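Wash Less, Wear Longer: Laundry Habits in Shared Student Houses

Project report, Textiles and Everyday Life
Parvathi Kotian

1. Background

Most advice about making clothes last is about what to buy. Much less of it is about what happens after the clothes come home. I wanted to look at how students in share houses decide that something needs washing, and whether those decisions have much to do with how dirty the item is.

The idea came from living in one of these houses. We had one front loader between five people and it was running most evenings. The power bill was split evenly, so there was no particular reason for any one of us to hold back. When I started asking around, other houses had the same set-up and the same arguments over it.

2. Where the work was done

Two houses took part, both on the same street in the older part of Vevley. I have called them Munar and Kikum after the names on their letterboxes. Munar has five tenants and Kikum has two. Munar has a front loader in the bathroom and a clothesline out the back. Kikum has no machine, and the tenants walk to the Rajan laundromat, where they pay by the load.

3. Method

Each person kept a paper diary for the whole of March. Whenever they took something off, they wrote down what it was, how long they had worn it, where it went (back in the cupboard, on a chair or the bed, or into the wash) and a few words on why. I collected the diaries every Saturday and typed them into a spreadsheet. At the end of the month I had 2668 entries. Socks and underwear were recorded but left out of the comparisons, as everybody washed them after one wear.

I also talked with all seven people once the diaries were finished. The talks were loose and mostly took place in kitchens. I asked about the habits they grew up with, who had taught them to do washing, and whether they read care labels.

4. Findings

4.1 The in-between pile

Nearly every diary had a category I had not planned for. People wrote "bed", "chair" or "floor, clean side" for clothes that had been worn but were not ready for the wash. Jeans and jumpers could stay there for a week. Shirts were less settled, and this is where the two houses differed most.
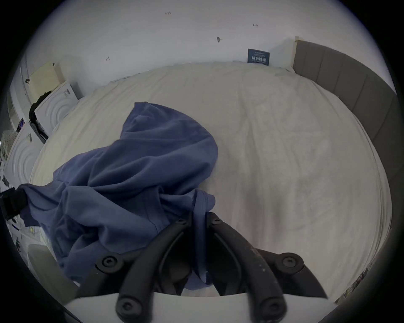
Figure 1. A blue shirt on a bed.

At Munar, a shirt left on the bed usually ended up in the machine by the next evening. The reason given was often that it had become creased, or that the person could no longer remember whether it was clean. At Kikum the same kind of shirt was more likely to be shaken out, hung up and worn again. Both Kikum tenants said they did not want to carry a heavy bag to Rajan and back.

4.2 Creasing and dirt

I had expected smell to be the main reason for washing. It did come up, mostly after sport or restaurant shifts, but creasing was written down more often. None of the seven owned an iron that worked. Several people treated the wash as a way of getting a garment flat again, which uses a lot of water for a job that a hanger in a steamy bathroom can do.

Colour mattered too. White and pale tops were washed sooner than dark ones, even when the diary said there was no mark on them.

4.3 Care labels

Three people said they never read labels. One had cut them all out because they itched. The two who did read them only looked at whether the item could go in the dryer. Cold washing was common, though the reason was generally that the machine was already set that way.

5. Discussion

Cost per load seems to matter more than views about the environment. The tenants who talked most about waste lived at Munar and washed the most often. I don't think they were being dishonest. The machine was a few steps away and a half load felt like it cost nothing.
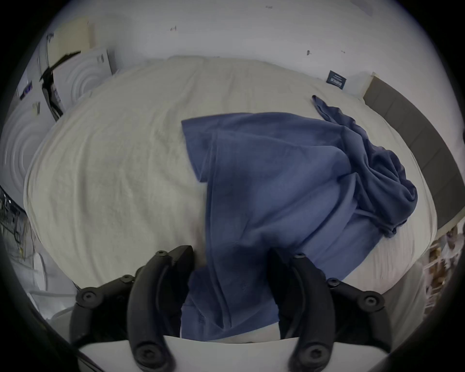
Storage is the other part of it. The bedrooms in both houses are small, and the built-in cupboards were made for fewer clothes than people now own. Once the rail is full, a worn shirt has nowhere to go except on top of something. A row of hooks behind the door would give it a place to air. One Munar tenant put hooks up in the last week of the diary – too late to show any change in the numbers, but she said she liked having them.

6. Limits of the study

Two houses is a very small sample, and Kikum is small even within that. Writing things down probably changed what people did, particularly in the first week. March was also mild, and a hot month would give a different picture. I live at Munar, and my own diary is one of the five.

7. Suggestions for further work

A longer diary covering a summer and a winter would be useful. I would also like to compare houses that pay by the load with houses where the machine is metered and the tenants can see the reading. If I did this again I would print "worn, not washed" as its own column from the start – sorting those entries by hand took most of my typing time.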